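The Water at Ditasska

Tadeusz Cieślak did not believe in the spring at Ditasska, and he had driven 900 kilometres to say so in person.

His sister had sent the brochure in June. Civmont Wellness, it said, drew its water from under the old Nostmont mine, and 30 days of it would put right the joints, the sleep and the teeth. He had read the part about the teeth twice. He'd been a dentist in Tejada most of his life and had never seen water do anything for a tooth but rinse it.
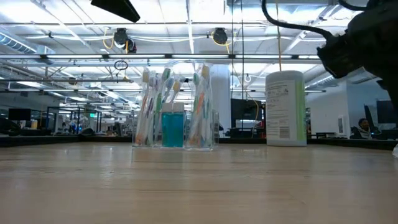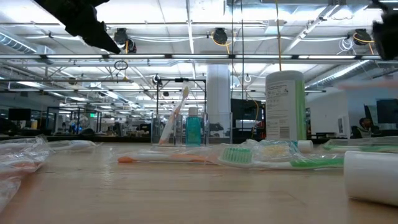

Toothbrushes on the light wooden table.

"You'll want to try it before you make up your mind," said the woman at the desk. She filled a paper cup from a tap in the wall.

"Where does the pipe go?"

"Down."

"Down to what?"

She smiled at him the way he used to smile at children who asked about the needle. He drank. It tasted of pennies and, faintly, of garden hose.

His sister came in from the verandah in a bathrobe the colour of porridge. She was walking without her cane. He noticed that and decided to hold it against the flooring, which was very level.

"Well?" she said.

"It's town water."

"There's no town, Tadek."

He went out after supper with a flashlight and followed the pipe. It ran behind the kitchen, past the propane tank and up the hill - up, he noted, with some pleasure - to a green shed with a padlock. He put his ear to the boards. A pump was going. He stood there a good while, working out what he would say at breakfast, and how he would lead up to it.

When he turned around she was on the path below him, in her rubber boots, not even puffing.

"I found the shed the first week," she said. "It's a creek. They pump it out of the creek."

"So you know it's rubbish."

"I know it's a creek."

"And you paid them for 7 weeks?"

"I've paid for 3 more," she said, and started back down ahead of him. He had to ask her to slow up for the light.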